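Rundura Suture Pad Kit for Student Robotics
Part no. 510-S
Supplier: Kitent

The Rundura kit is a consumable set for the suturing exercise used in student surgical robotics programs. It is supplied to school clubs, college project courses and entrants in the Dondham Student Challenge. Robot arms, instruments and control software are not included.

Each kit contains 10 skin-texture pads, a reel of black suture thread and a score sheet. Pads ship uncut. Teams make their own incisions with the cutting template, sold separately as part no. 52.

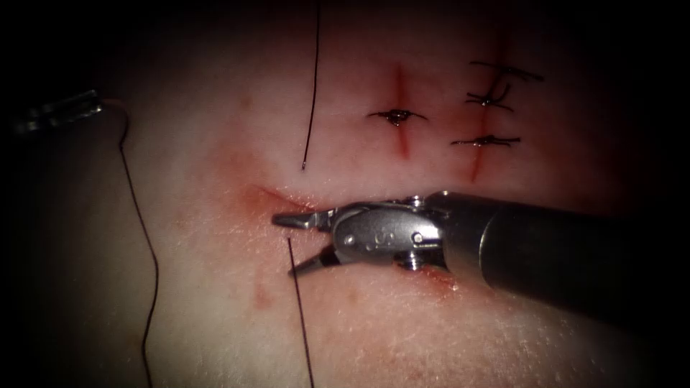 Pad during a two-arm exercise. Three knots on the right incision, one on the middle incision; lower-left incision not yet tied.

Pads are held at the corners with clips or double-sided tape. The surface must lie flat before the arms are homed. Set jaw clearance on an uncut area first, then move to the incision. Thread tails should be trimmed before the next stitch if they cross the working area.

Specifications
Pad size: 79 x 79 mm
Pads per kit: 10
Thread color: black
Storage: flat, out of direct sunlight

Compatibility
The pads fit the Dal Bello bench tray without an adapter. Other trays need a flat base at least as large as the pad.

Club orders
Orders for the fall term should be placed before November. Replacement pads are available without thread or score sheets. Used pads cannot be returned. Not for clinical use.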